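January, socket work, afternoon into evening

Kiros Feyisa wanted the approach routine sorted before we let the Zikon planner anywhere near a live board, so I spent most of today on the old tower. I'm testing whether a coarse-then-fine descent beats going straight down in one go. Coarse stage stops 15 mm above the socket, re-estimates the pose from the retention frame, then creeps the rest of the way. Simple enough on paper!

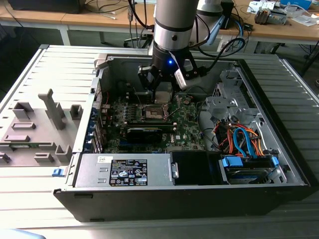 Gripper over the open CPU socket, side panel off and lying to the left.

First thing I learned: the graphics card is a pain. It sits close enough to the socket that the planner keeps treating it as a wall and swings wide, and then the wrist ends up too near the drive cage. I padded the collision box less on that side (12 mm, was way more) and the paths got a lot saner.

The cable on the arm still bugs me. It loops out to the right and I'm sure it tugs on the wrist a little at low speed, but I have no numbers for that yet. 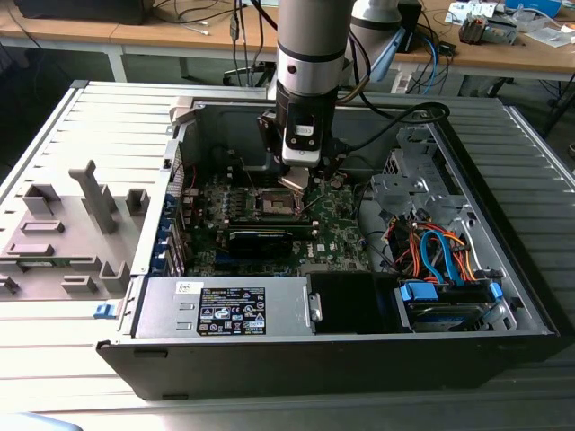 Logged almost 700 descents in total, counting the ones in simulation. Two-stage wins on final offset, though it's slower, and I haven't split out the runs where the pose estimate locked onto the wrong edge of the frame (shiny metal, ugh). Kiros thinks we should mask the lever and fit only the frame. I'd like to try that before touching the gains again.

To do: mask the lever, rerun with the same seeds, ask Arrieta about the softer fingertips.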